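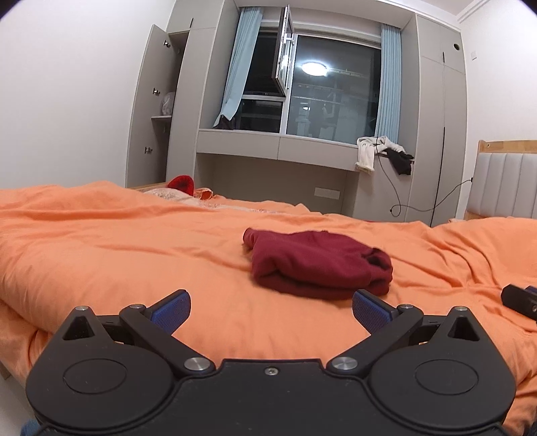 Tumaini Mbwambo joined the Urham robotics club in July and now keeps its log for clothes folding. The club records demonstrations by hand: a member holds a gripper, picks up a garment and folds it, and the recording is used to train the arm.

"We have 473 demonstrations," Mbwambo said. "I threw out 17 last week. The start position was wrong in all of them."

Garments start bunched up. A flat shirt is too easy, Mbwambo said, and the first model, trained on flat ones, failed at the first wrinkle. Members now work at home on ordinary beds, with whatever bedding is there.

The hard part is the first grasp. "You want one layer. If the fingers go in too steep, you get the shirt and the duvet together. We call that a double. The log has a column for it."

Pad wear is checked every 13 sessions. Mbwambo would like a shorter interval but has not been able to show that it changes the grasp rate.

The club enters the Skendivus student round with eight garments per run, order unknown in advance. Sleeves remain unsolved. "Long sleeves, we lose the cuff," Mbwambo said. "I'm relabeling those now."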